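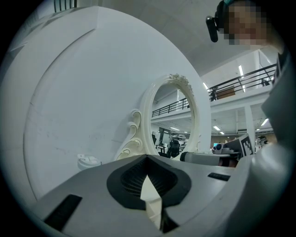
Slide 4: gripper at the oval mirror, Wilasside club bench.

Skip the intro. Say up front that I don't buy the Proser team's claim yet. They report 16 good grasps out of 20 and call it "home ready." Ask: whose home? Same table, same students, same afternoon.

Mirrors are my worry. A camera on the gripper sees the room twice, and a policy trained on that may reach for the wrong one. The Otton entry dropped all reflective objects after 3 tries. At least they wrote it down.
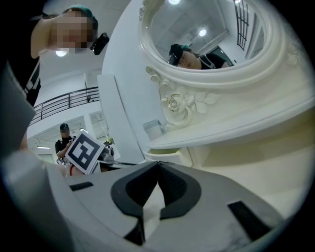
Beaulieu objected at the last meet that students learn more from a messy setup than a clean one, and that I was grading a club like a vendor. Fair. Pause there, take 5 minutes of questions, then go to the failure log.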